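To: shopfloor-automation list
Date: 2024-02-20
Subject: Re: can they do the bakery counter yet?

On the Nusell thread, someone wrote:

> We have 3 shops and the morning tray work eats the first hour in
> each one. Storari quoted us for an arm that "handles all baked
> goods." Is that real now or should I wait till September and
> ask again?

Quick one, between deliveries — sorry for typos.

Depends what they mean by handles. Boxes, tubs, sealed packs, fine, that's been OK for years. Soft stuff with toppings is another matter. We ran 244 picks at the Kirninstead shop, mixed pastry, same tray all day. Got about 60 that I'd call slow enough to annoy the staff. Crushed a few, dropped a few. Rolls were easiest. Anything glazed or sticky, no fun at all.

Ask Storari for their numbers on mixed trays, not one product in neat rows. And ask who cleans the fingers, and how offen.
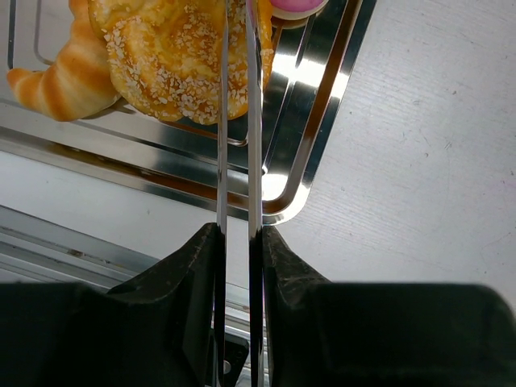 Can a machine take over the whole counter yet? Parts of it, with a person close by to fix the misses.

Kárason has a longer trial write-up, 475 picks, bread only. Worth reading but bread is kinder than buns. Will dig out teh link tonight if anybody wants it.

Wouldn't sign for all 3 shops. One shop, one month, then see.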